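Spare lead library opens at Brollell hall

Residents of Brollell can now borrow spare cables, plugs and chargers free of charge from a lending shelf in the village hall.

The scheme, called Narolus, was set up by Tullio Caputo after a clear-out in November left the hall with 894 donated leads. Sorting has been done on the wood-grain tables in the side room.

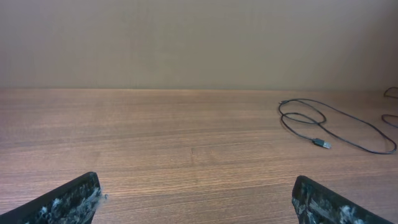
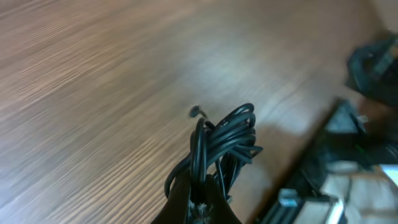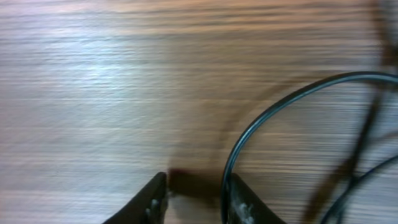

Each lead is coiled, given a paper tag and entered in a list kept by the door. Loans last three weeks and can be renewed once. Leads with damaged insulation are set aside for recycling – 69 have gone so far.

"People keep a drawer full of them and never have the one they want," said Mr Caputo. "We get asked most for printer leads and the longer extension cables."

Kadir Kozan, of the repair shop Tekar, tests the mains leads before they go on the shelf. He has asked donors not to wrap cables tightly round their plugs, which can strain the wire where it joins.

The shelf is open three mornings a week from 10am until noon. Donations can be left in the box beside the kitchen hatch, but the hall cannot take batteries or broken adaptors.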